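Let Students Work on Chores, and Stop Grading the Show

April 1, 2019

Every spring the school boards in our part of the state get the same request. A robotics club wants money for a competition season, the club has a trophy to point to, and the board votes yes. I have voted yes myself. I served two terms on the Seixas district board, and I now help out with the after-school robotics course at the high school there. My view of that money has changed.

The competition our students used to enter, the Warkutix league, gives each team a field, a set of game pieces and a time limit. Teams build a machine that does one job in one arena. The machines are loud and fun to watch. In November the season ends, the machine is taken apart for its motors, and the next game has nothing to do with the last one. Our final season cost the district 1000 dollars in entry fees alone, before travel. There were 34 students on the list and most of them never touched the controls.

The course that replaced it is dull by comparison. Students work at a table with one arm and a set of toys. They learn to plan a reach, close on an object, move it and let go. The toys are the kind found in any preschool: a play stove, a pot, a frying pan, a spatula, a plate. The assignment for the first unit fits on half a page. Put the plate where the partner asks for it. Write down what happened. Do it again.

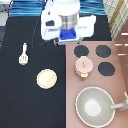
Parents did not all like the change, and one letter to the board said that a student who spends a semester moving a toy plate will have nothing to put on a college application, while a student who made the league finals will. I take that seriously. Application season is real, and families have to plan for it. But I have read the lab notebooks from the course, and I would put them in front of any admissions office. They have dates, settings, failed tries and the reason the student thinks each try failed. One student's notebook covers 113 attempts at a single task. The early pages are a mess. By the end she is changing one thing at a time and leaving the rest alone, and she got there with very little help from the adults in the room.

The league never produced a notebook like that. It produced a binder for the judges, put together in the last week by the two or three students who were good at binders.

There is also the matter of who gets a turn. A competition has to be won, so the best driver drives. That is how it should be in a competition. In a class, the slow student and the shy student have the same claim on the machine as anyone else, and the table in Seixas runs on a sign-up sheet. If your name is next, you work. The toys are cheap enough that a dropped pot does not stop anything. The play sets came out of a 300 dollar supply line, and the rest of that line went to tape, batteries and a replacement cable.
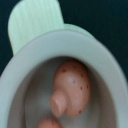
I should be fair to the league on cost, because the arm was not free. The district bought it through Lekico, a regional supplier, and it was the largest single purchase the program has made. A board member asked me at the time whether we were trading one expensive hobby for another. My answer was that an arm stays on the table from one year to the next. Last year's students left their programs and their notes, and this year's students started from those. Some of the notes were wrong. Finding that out was useful too.

The second objection I hear is about excitement. Students join clubs because they saw something exciting, the argument goes, and a table of toys will not bring them in. I expected that to be true, and enrollment did dip the first semester. It came back in the second. The students I talked to said they liked having something to do every time they came in. Under the league, long stretches of the year were spent waiting for parts or watching somebody else solder.

Surent, the next district over, is deciding this month whether to renew its league membership. I hope its board visits a session before voting, and sits through a whole one. The interesting part is usually the last half hour, when a pair of students has stopped talking and started checking their own work.

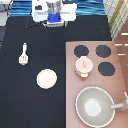
Unit one at the Seixas course: the arm over the table, with the plate, spatula and play stove set out.

I am not asking any district to ban competitions. Students who love them should have them, and a booster group can raise the fees. Public money for robotics should go first to equipment that stays in the room and to a course that any student can sign up for. Boards that already fund a league team could start by asking how many of its members ran the machine this year.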